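Search this forum
Advanced search
Log in to reply

Priltness bench kit, two arms, first impressions (and a bill) 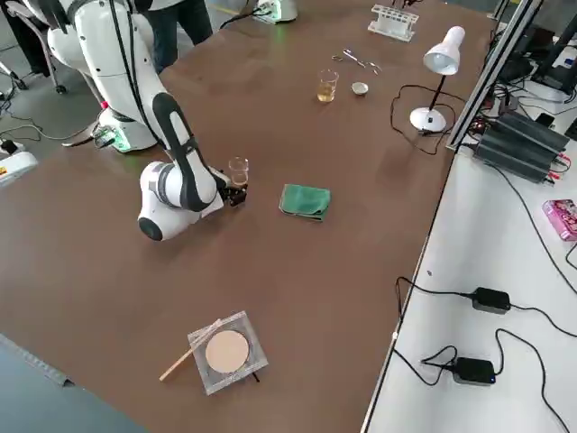
Arm one with the small beaker. Amber stuff stays in the other one for now.

pipettedreams wrote:

So we bought the Priltness kit. Two arms, two grippers, the software, and a license key that arrived in a separate envelope as though it were a bank card. I run a small teaching lab and was told in May that I had money to spend and very little time to spend it, which is how most of the equipment in this building was chosen.

Good parts first. The arms are quiet. The two-finger gripper is gentle with thin glass once you find the force setting, which lives three menus down under "Comfort." You teach it by dragging the arm to where you want it and pressing a button, and a person with no coding at all can have it picking up a beaker before lunch. I was that person. Lunch was late, but still.

Now the rest. The box says "complete bench solution." It does not include the bench. It also doesn't include any sensible way to route cables, and you can see what my floor looks like as a result. The manual has a whole page on where to put the warning sticker and one paragraph on calibrating the second arm to the first. That paragraph says to "repeat as before."

Happy to answer questions. The kit was $739 a month on the lease, two-year term, if anyone wants to wince along with me.

14 likes

---

gantry_gus wrote:

$739 a month to hold a beaker. I have a ring stand that does that and it has never asked me for a license key.

31 likes

---

pipettedreams wrote:

Your ring stand can't put it down again, Gus.

22 likes

---

solvent_abuse_hotline wrote:

Did you look at Bremico before you signed? We've had one of theirs for a year. Single arm, uglier, sounds like a coffee grinder, but their support people pick up the phone. I emailed Priltness a presales question and got back a brochure. I replied to the brochure and got a second brochure.

---

pipettedreams wrote:

I did look. Bremico wanted me to buy the gripper fingers separately, and then the pads for the fingers separately from the fingers. I started to worry about the screws.

On support, I'll be fair to Priltness. The first two tickets went nowhere. The third landed with someone called Hongmei Cao, who had plainly used the thing herself and told me the "repeat as before" paragraph is wrong. You don't repeat as before. You swap the order, second arm first, and then the offsets stop drifting. That fixed it in one go. If you open a ticket, mention arm order in the subject line and hope.

---

hongmei_fan_club wrote:

Made an account to say she fixed ours too. Same paragraph.

19 likes

---

tablesaw_chemist wrote:

Couple of things from the photo. Is that filter paper in the middle of the plate up front? And what's the arm going to do with it? If you're planning to have it pour onto the paper I would like to hear how that goes, because pouring is where these kits fall over. Picking up is easy. Any trade show demo can pick up. Ask the salesman to pour 25 mL into something narrow and watch him remember an appointment.

Also, that clear plate straight on the tabletop with nothing soft under it makes me twitch. You've got a folded green cloth right there. Put it to work.

---

pipettedreams wrote:

Filter paper, yes. And yes, pouring is the plan, and no, I'm not going to tell you it's perfect. With the small beaker and a shallow layer in it, I get a clean pour if I slow the wrist down to a speed I can only call ceremonial. Anything faster and it dribbles down the outside. The software has a "pour" block, but it only asks for an angle. It has no idea how full the beaker is. You find that out for it, with paper towels.

Point taken on the cloth.

---

gantry_gus wrote:

So it picks up a beaker, slowly tips it, and you stand by with paper towels. I had an intern like that. Lovely kid. Much cheaper.

27 likes

---

solvent_abuse_hotline wrote:

Gus, you say this in every automation thread, and last month you posted a photo of a motorized stirrer you built to avoid stirring.

---

gantry_gus wrote:

That was different. That was mine.

---

tablesaw_chemist wrote:

I disagree with Gus on the general point, for what it's worth. If you've got one transfer to do, use your hand. If you've got 600 of them and they all have to be tipped the same way, I'll take ceremonial. My wrist at transfer 40 is a different instrument from my wrist at transfer 1.

Where I'd push back on the OP is the lease. Two years is a long time with a company that can't proofread its own calibration page. Did they offer anything shorter?

---

pipettedreams wrote:

They offered a one-year term at a price that made the two-year term look friendly. I know. I know that's how it's done. I signed it anyway.

---

meniscus_marge wrote:

Does it cope with a desk lamp that close? Our Berge unit has a camera and loses its mind near any shiny rim. We ended up working with the blinds down like vampires.

---

pipettedreams wrote:

No camera needed for the taught moves, so the lamp doesn't bother it. The lamp is for me. What I do have to watch is its cord, because the arm goes where it was taught to go and has no opinion about what has wandered into the way. I'm going to tape it down.

---

meniscus_marge wrote:

"I'm going to tape it down" is what I said about ours, before the beaker incident.

8 likes

---

purnunard_dave wrote:

We lease from Purnunard, who resell the same arms under their own sticker. The calibration paragraph is identical, only they've spelled "repeat" wrong. Trying the arm order thing tonight.

---

pipettedreams wrote:

Second arm first. Report back.

---

purnunard_dave wrote:

11:40 p.m. It worked. I'm annoyed at how well it worked.

16 likes

---

18 replies | 12 shares

Related threads
Bremico finger pads: will anything else fit?
Berge camera vs. shiny glassware, again
My motorized stirrer (pic heavy)
Leasing or buying for a teaching lab
Best tape for cords on a bench top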